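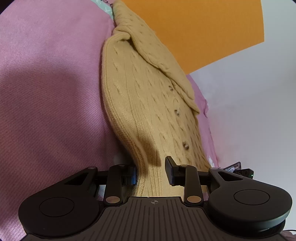 *Cable-knit cardigan with round buttons, on pink fabric.*

# Pridham Comics Library: Frequently Asked Questions

Last revised January 22, 2018

## Membership

**Who may join the library?**

Membership is open to any person aged 16 or over. Younger readers may be added to the membership of a parent or guardian, who will be responsible for all items borrowed in the child's name.

**What does membership cost?**

The annual fee is £35. Members who joined before the move to Petersen Street continue to pay the earlier rate until their current year ends. Fees are not refunded if a membership is given up early.

**How many items may I borrow?**

Members may hold up to eight items at a time. A collected edition counts as one item. Single issues are lent in sets, and each set also counts as one item, whatever its length.

## Borrowing and returns

**How long is the loan period?**

Loans run for three weeks and may be renewed twice, provided that no other member has reserved the item. Renewals may be made by telephone or at the desk.

**Why are some issues marked "reading room only"?**

Issues printed before 1975, and all original artwork, must be read on the premises. Bags and outer clothing should be left in the lockers. Pens are not permitted at the reading tables; pencils are available from the desk.

**What happens if an item is damaged?**

Please report damage when you return the item and do not attempt a repair. Adhesive tape in particular causes lasting harm to newsprint. Members will be asked to pay the replacement price where a volume can no longer be lent.

## The collection

**Which series do you hold in full?**

Complete runs are listed in the printed catalogue. They include *Purkance*, the science fiction serial written by Mattes Fuchs, in all 44 issues, and the first volume of *Piltia*, drawn by Jarmila Bednárik. The second volume of *Piltia* lacks issue 39, and we would be glad to hear from anyone able to supply a copy.

**In what order should Purkance be read?**

The library recommends the order of publication. The two annuals are set before the first issue but disclose the identity of the Warden, and new readers may prefer to leave them until last.

**Do you hold digital comics?**

No. The library lends printed material only.

**May I suggest a title for purchase?**

Suggestion forms are kept at the desk and are considered by Veronica Vlad, who is in charge of acquisitions. A decision normally takes about 2 months. Titles already available in three or more nearby public libraries are rarely approved.

## Donations and events

**Do you accept donations?**

Yes, by prior arrangement with Sieglinde Tiedemann. Please send a list of titles and issue numbers before bringing anything to the building. Boxes left at the door cannot be accepted.

**How do I book a place at the reading group?**

The February meeting will discuss the opening chapters of *Purkance*. Places should be reserved with Gudrun Eichhorn at the desk. Members may bring one guest, and copies of the chapters may be borrowed in advance without counting towards the usual limit.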